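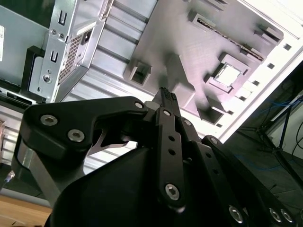 Domingo Gaete keeps his hex keys in an old candy tin, and he had it open on his knee for most of the time we talked. He looks after the assembly practice cell at Retamal, where a gripper works inside a computer case fitted with a gray mock motherboard, and he is fond of it in the way people get fond of an old truck.

"Folks ask me about the arm," he said, "but the arm hardly ever needs me. My life is the gripper!" The black plates and links are held together with silver hex socket screws, and Domingo goes over them every morning before he lets anything move. He starts at the fingertip and works his way back to the body, always in that order, a habit he picked up from Aldana Pereyra when she trained him in February. "She'd say, put the key in and feel it. Don't lean on it. If it gives, write it down, then snug it."

The ridged pads on the fingertips get a wipe with a dry cloth, and he looks them over for bits of grit (he once lost a whole afternoon to a crumb of plastic, and he still sounds a little sore about it). After that comes the case. He checks that it hasn't crept along the table, then jogs the gripper in toward the panel by hand, very slowly, watching the drive cage the entire way.

"That cage is sheet metal, and it sticks right out at you," he said. "I stop 15 millimeters short and get my eye down level with it. My knees don't thank me."

I asked what he would change, and he thought it over for a good long while, turning a key in his fingers. He'd like a second set of finger links on the shelf, already built up, so that a swap wouldn't hold up everyone's day. He has asked Aldana for them, and she has told him to put it in writing.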